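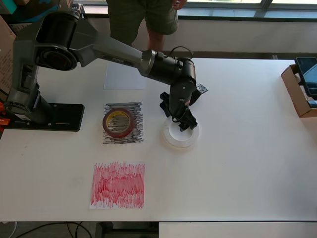

Keegan Bélanger

Room 14, table and window side. Walked Sunday.

Table surface: pass. White top, level. Wide white tape roll and red tape roll both lying flat, no risk of rolling off. Keep them flat.

Marker sheets: comment. Red roll is stored on top of a dark-marked sheet. Loose paper under a roll slides when the roll is lifted. Move the roll to bare table or tape the sheet down at the corners.

Walkway between table and window: comment. Keep clear for one person to pass. Closed shoes required on this side from May.
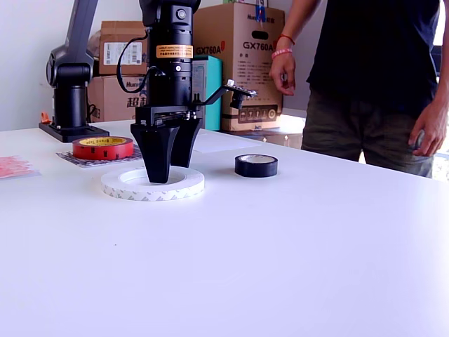 Double-sided tape: comment. Remove backing strips from the floor at end of shift. Cut ends go in the Ploneck bin, door side.

Carton at table edge: comment. Open top, screen standing in it. Move inboard by a hand's width.

Window sill: pass.

Open items go to Edin Nedeljković. Recheck at 9.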